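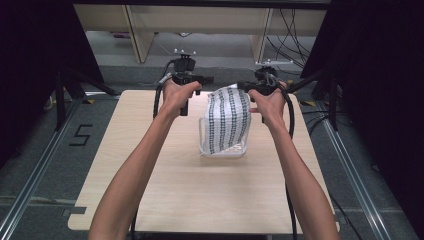 Zotus check tea towel

White with black lines, small squares. Good plain towel for drying up, lining a bread basket, covering dough. Folds down small – fits in a shallow tub with room for the others.

Size 40 cm wide, hemmed all round. Hanging loop on one corner. Colour: white/black only, the grey is finished, sorry.

Wash warm with like colours. No bleach. Line dry if you can, wont hurt in the dryer on low. First wash seperately please.

Sold singly, $14. Code 427. Clear tub not included, ask at the counter.

New stock in 25 March 2018, nearly 54 on the shelf. Pickup from the Su Street shop or we post. Bulk orders for cafes – email Reda Badawi. Returns within the month, unwashed, tag on.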